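Clubs & Teams

Bin Picking at the Wamotel Robotics Club
Posted in February by the club newsletter desk

The bin picking group has moved out of the classroom and into the lab at Dikley for the spring term. It has 14 members this year, 11 of them new, and meets at 4:30 p.m. on club days. The project is entered in the Lorkance student challenge, where a robot has to clear mixed objects out of a bin with no help from the team once a run starts.

Small items are the hard part. Anything in the open is a fair target, but things that settle along a wall leave little room for the gripper to come in beside them. The group is writing a routine that goes for the middle of the bin first and saves the walls for last. Soft items get their own test sheet – the blue fringed one has been argued over more than anything else on the list.

The software is called Lu. It was started by last year's team and has been rewritten in part. New members begin with the logging code and move on to grasp planning after three sessions. Each run is written up by two people, one at the keyboard and one watching the bin. Write-ups go in the shared folder the same evening, including the runs that were stopped early.

Anyone working at the table should check that the bin is lined up with the blue tape and clamped at the rim before the arm is switched on. Please don't peel up the tape. The positions in Lu are measured from it, and setting them again takes most of a session.

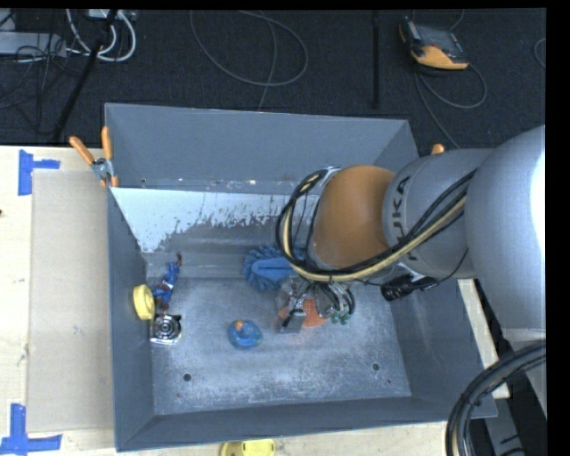 Coming Up

The group will give a short demo at the next open evening at Dikley. Members who want to run the controls should sign up on the sheet by the lab door. Safety training has to be finished first.

Wamotel Robotics Club | Contact | Back to top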